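Budget thread, part two. Part one was about why we're spending anything at all. This one is about what we're buying, in what order, and what we got wrong in the first plan. 1/

We record people doing small table jobs with hand-held grippers, and the recordings go into training a robot arm. The arm is the expensive bit, so it was the first line in the old budget. It has moved to the last. 2/

Reason: an arm with no recordings does nothing. A pair of hand-held grippers with no arm still gives you a day's work. Buy the thing that earns its keep in April and let the arm wait for the next round. 3/

We asked for quotes from Semik and Nerkgate. Semik was cheaper per gripper. Nerkgate included spare finger pads and marker cubes, and once we added those to the Semik quote the gap had gone. 4/

Spares are the part I'd tell anyone to price first. Finger pads wear. Cables get trodden on. We've set aside 3,000 for spares and repairs and I expect to use all of it before the year is out. 5/

Storage next. Every session fills more disk than you think. We've gone for 256 GB cards, 10 of them, plus two drives that live in different buildings. Cards are labelled by hand with a marker pen. It works. 6/

Cut from the list: a second room. Zakharchenko Lettings offered us one down the corridor and I did want it. But an ordinary small office is fine for the jobs we have on the list this year - table, chair, phone, blinds, all useful clutter. 7/

Also cut: the nice adjustable table. People's real tables aren't adjustable. The money went on power strips and longer leads, which cost very little and which we had somehow left out altogether. 8/

Work at hand, both in the same office:

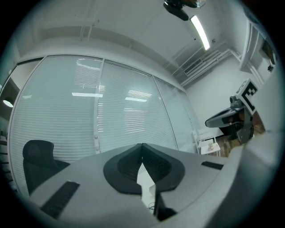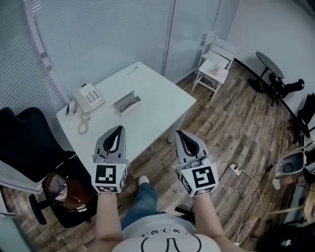
9/ Lighting. We had a line for two studio lamps. It's gone down to zero for now. If the arm ends up in offices, it has to cope with ceiling lights and blinds, so we may as well record with them.

10/ People's time is the biggest number and the one most likely to be wrong. We planned for 50 hours of recording and forgot set-up. Charging, checking the markers read properly, putting the table back as it was. I've now doubled the hours and left the target alone.

11/ Hire or buy? Nilorberg will hire out grippers by the month. Fine for a short trial. Past a few months you've paid for a set and don't own one. We're buying, and keeping the hire price on file in case a pair goes back for repair.

12/ Final order of spending: grippers, spares, cards and drives, leads, people's time, then the arm. The order goes in on Wednesday. I'll post the spreadsheet with the prices taken out once the suppliers have said they don't mind.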